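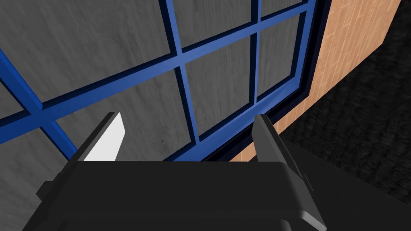
Window side, grey wall

Home reading records: do you still make parents sign them?

inkyfingers_y2
Posted 2023-06-23

Right, I need a moan and then some advice please! I've got Year 2 in a two-form school near Endness and we've been told that from September every child must have their reading record signed at home at least four nights a week, or they miss part of Golden Time. I hate it. The ones who lose out will be exactly the ones who've got nobody free to sit with them at teatime, and I'm the one who has to tell a six-year-old she can't do Lego because Mum was on a late.

But I also can't say the records are useless, because for some of mine they clearly help (a few parents write lovely chatty notes and I learn loads from them). So what do you all do? Paper, app, nothing at all?

marmaladehat
We dropped the signatures two years ago and I wouldn't go back. The books still go home, and the children tell me on the carpet in the morning what they read and whether it was any good. Takes five minutes. You soon find out who's read it, they can't wait to give away the ending.

tillham_tess
I'm going to disagree a bit, sorry. At Tillham we keep the signing and I think it matters. When we let it slide, reading at home slid with it, and it was the quieter families in the middle who drifted off. Never mind the very keen or the very stretched. A little yellow book in the bag is a nudge. I do agree with you about Golden Time though, I wouldn't punish a child for it.

inkyfingers_y2
That's fair, Tess. Can I ask how you knew it had slid? Was it from the records themselves?

tillham_tess
Ha, yes, partly. I see where you're going with that!! But we noticed it in guided groups as well. They were coming back to a book on the second day as if they'd never met it.

oldgreycardigan
I've signed plenty of these in the car park as a parent and I've read thousands as a teacher. "Read well." "Read well." "Read well." Same pen all the way down the page. I don't blame anyone, I've done it myself with my youngest at five to nine with toast in my other hand. As evidence of reading it's worth very little.

What I'd ask your head is what the signature is for. If it's for the children, fine, find something kinder. If it's for a folder, that's a different chat.

pocketful_of_pegs
We went over to an app called Gollow in the autumn. I was dreading it but it's been all right. Parents tap a face and can leave a voice message, and for my families who don't write much English the voice bit has been brilliant. One grandad records himself telling the story back in Polish with the little one interrupting him. Downside is that about 19 families have never logged in, and we're still printing paper ones for them, so I've now got 2 systems to check instead of one.

marmaladehat
The grandad! I love that.

oldgreycardigan
Does it cost much?

pocketful_of_pegs
Our bill was £819 for the year for the infants. The office wasn't thrilled. I think it goes up in July as well.

oldgreycardigan
You could buy 130 decent paperbacks for that if you shopped around. Just saying.

pocketful_of_pegs
I know, I know. I said the same in the staff meeting and got a look.

najafi_m
Mahnaz Najafi here, I look after English across a small group of schools and I've been on both sides of this one. What worked for us was dropping the number of nights and changing what we asked parents to write. We put one prompt at the top of each week, such as "Which bit made you laugh?" or "Who would you invite to tea?" and the child could draw the answer if nobody had time to write. Bedtime stories read by a grown-up counted too, and so did comics. A few of my teachers thought that was letting people off. I still think being read to should count.

tillham_tess
I was nodding until comics! No, go on, I'll give you comics. But my worry with being read to is that a child who's still wobbly on decoding needs to do some of it themselves, most days. If everything counts then the hard bit is the bit that gets dropped, it would be for me.

najafi_m
Yes, and for those children we sent the short decodable book home with a separate sticker for it. Our lot are on the Akbari books, which are only a few pages, so it doesn't eat the evening. Then the story book is for pleasure and no one is heard on it.

inkyfingers_y2
Ooh, two books with two different jobs. I could sell that to my head. And what about the ones who don't get heard at all, did you do anything in school?

najafi_m
They were first on the list for an adult in the morning, while coats were coming off. We never announced it.

marmaladehat
Same here, and our Year 6s come down at lunch on wet days. The little ones adore it. The Year 6s pretend not to.

oldgreycardigan
Good luck with the head, inky. Take the drawing idea in with you and leave the Golden Time argument till second.

inkyfingers_y2
Thank you all, even Tess :) I've got a meeting next week so I'll mock up a page with the prompts on and come back when I know more.

Related threads
Book bags coming home empty
Which poems do your Year 1s ask for again?
Spelling lists: weekly or not at all?
Sorting the book corner before September
Parent reading mornings, how long do yours last?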